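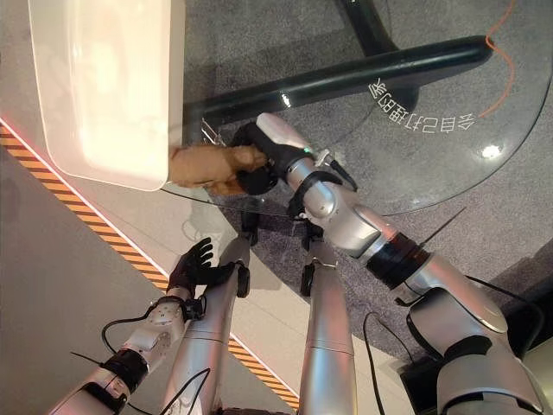 双腕ロボットの予算、右グリッパー・左5指ハンドのままで行くか、両方グリッパーに揃えるか

急ぎです。来年度の設備予算の締めが10月18日で、あと見積の中身を決めるだけなんですが決めきれません。

うちは家の中の片付け作業(トレーに物を入れる、テーブルの上の小物をどかす、そのへん)を双腕でやらせる小さい開発チームです。今は右がグリッパー、左が5指ハンド。これは評価用の構成で、June……じゃなくて6月に借りたのをそのまま使ってます。返却したあとに自前で買う分の予算を取りたい、という話。

候補は2つ。

Plillton の双腕セット、右グリッパー+左5指ハンド。今と同じ構成。
Fiston の双腕セット、左右ともグリッパー。ハンドは後付けオプション。

値段は Plillton を100とすると Fiston がだいぶ下。ただ Fiston はケーブル類と非常停止まわりが別見積で、まだ出てきてない。営業に催促中。

で、聞きたいのは
・左の5指ハンド、実際どのくらい使いますか。うちの作業ログだと物を掴むのはほとんど右のグリッパーで、左は開いて待ってるだけの時間が長い。
・保守費は本体の何割で見ておけばいいか。上司に「なんでその数字なの」と聞かれて詰まりました。
・ガラスの天板で作業させてる方、センサーの買い足しって要りましたか。反射と透けで深度が抜けるので、カメラ追加を予算に入れるか迷ってます。
・床の区画テープとか安全まわりは設備費に入れてます? それとも消耗品?

雑な質問ですみません。1個だけの回答でも助かります。

投稿者:片付け班の見積係

Tadhg Tierney

日本語あやしかったらごめんなさい。前の職場で似た構成を買いました。わかるところだけ。

ハンド。うちは最初に5指を左右両方に付けて、7か月で右をグリッパーに戻しました。布とか柔らかい物をつまんでトレーに入れるだけならグリッパーで足ります。5指が効いたのは、取っ手を持つ、引き出しを引く、ボタンを押す。そういう作業が来年度の計画に書いてあるなら片手は5指で残す。書いてないなら買わない。後付けできる Fiston のほうが予算の説明はしやすいと思います。

ただし後付けの条件を必ず文面でもらってください。手首のフランジが共通か、配線が腕の中を通るのか外を這わせるのか、制御側のライセンスが別料金か。うちはここを口頭で済ませて、ハンド本体より取付工賃と設定費で揉めました。外を這わせるタイプはケーブルを引っかけます。予備ケーブルを最初の見積に2セット入れるのをおすすめします。あとから単品で頼むと納期が長いです。

保守費。割合で出すと必ず「なぜ」と聞かれるので、割合はやめて項目で積みました。指の交換部品、ケーブル、年次点検、輸送費、代替機の有無。足したら本体のほぼ30%になって上司は嫌な顔をしましたが、内訳があるので通りました。そちらの数字は違うはずなので、この30は使わないでください。稼働時間で全然変わります。

ガラス天板。カメラを足す前に、照明を動かすのとマットを敷くのを試してください。費用がひと桁違う。それでだめなら追加。製品としてガラスのテーブルで動かないと困る、という目的なら話は別で、最初からセンサー費を取っておくべき。どっちの目的なのか質問文からは読めませんでした。

テープは消耗品でした。柵とエリアセンサーは設備。

Wynne使い

Plilltonは見積高いけど込み込み。Fistonは安いけど後から来る。以上。

うちは Wynne の片腕2台を並べて双腕っぽく使ってます。安いです。でも左右の位置合わせが毎回めんどくさいのでおすすめはしないです。胴体と脚が要らない作業なら選択肢にはなるかも。固定台でいいのか、歩くか移動するのか、そこ決めてから見積とったほうがいいすよ。脚つきは吊り具とか床の養生とかで周辺がふくらむので。

あと返却の送料、こっち持ちのこと多いです。箱とってありますか?

stovance_kaikei

経理側の人間です。技術はわかりません。Stovance で買ったとき稟議を回した側なので書きます。

本体とオプションを1枚の見積にまとめてもらったほうがいいです。分けると、オプションが翌年度に回されることがあります。うちは実際ハンドだけ翌年に飛びました。逆に「後で付けるかも」なら最初から別紙にして、本体の稟議に混ぜないこと。混ざってると減額のときに真っ先に切られて、次に出しにくくなります。

別見積がまだ出てないなら、概算でいいから先に金額を書いた紙をもらう。空欄のまま締めに出すのが一番まずいです。

輸入品なら為替の条件と見積の有効期限も見てください。有効期限が発注予定日より前に切れてる見積書、けっこうあります。

設備か消耗品かは会社の規程次第なので、ここで聞くより自社の経理に聞いたほうが早いです。テープも柵も、うちは設置工事としてまとめました。

片付け班の見積係(投稿者)

ありがとうごさいます、助かりました。

目的は「家のテーブルで動くこと」なのでガラスは避けられないです。書いてなかった。センサー費は取る方向で、照明とマットは比較用に別で試します。

脚は要ります。移動込みの計画なので。周辺の費用、ぜんぜん積んでなかった……今から足します。

ハンドは来年度の作業リスト見たら引き出しが入ってたので左だけ5指で残します。となると Fiston+後付けか Plillton 込みかで、Fiston にフランジと配線とライセンスの件をメールしました。予備ケーブル2セットも追記。返事がきたら追記します。

箱は、たぶん倉庫に。見てきます。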